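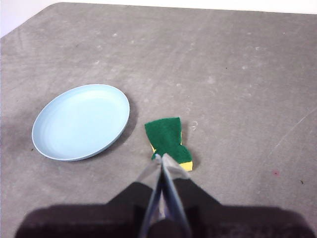 Weigh the Flour, Print the Weight

Most baking recipes published in this country still give flour by the cup. My view is that they should stop, and that a recipe without weights should be treated as unfinished copy.

A cup is a measure of volume, and flour compresses. Spoon it lightly into the cup and level it, and you get one amount. Push the cup into the bag and you get a good deal more. Both cooks have followed the instructions. In a pound cake the difference shows up as a dry crumb, and the reader blames the oven.

The Redon baking newsletter switched to grams in May. Its sheet cake, which used to call for "2 cups flour, plus more if needed," now calls for 223 grams. The "plus more if needed" is gone. That phrase was doing the work of a missing number, and a beginner has no means of judging need.

The usual objection is cost. A basic digital scale costs less than a decent cake pan, takes up less room, and removes most of the measuring cups from the sink. I use a plain Plostent model that reads in one-gram steps. It is poor at very small amounts, so I still use spoons for yeast and baking soda, and recipes should keep printing those in teaspoons.

A better objection is that old family recipes were written in cups and still work. They do, for the person who learned them at somebody's elbow. The card records part of the method and the hands supply the rest. Once it is printed for strangers, that second part is lost. The fix is to make the recipe once, weigh each ingredient as it goes in, and write the figures beside the cups.

Weights also make scaling simple. Cutting a batch of Irkora's seven-egg sponge down to a smaller pan is awkward in fractions of a cup and easy in grams. Eggs remain a problem – they vary, and few writers give a shelled weight. I would like to see that change next.

Editors who worry about losing readers can print both, with grams first.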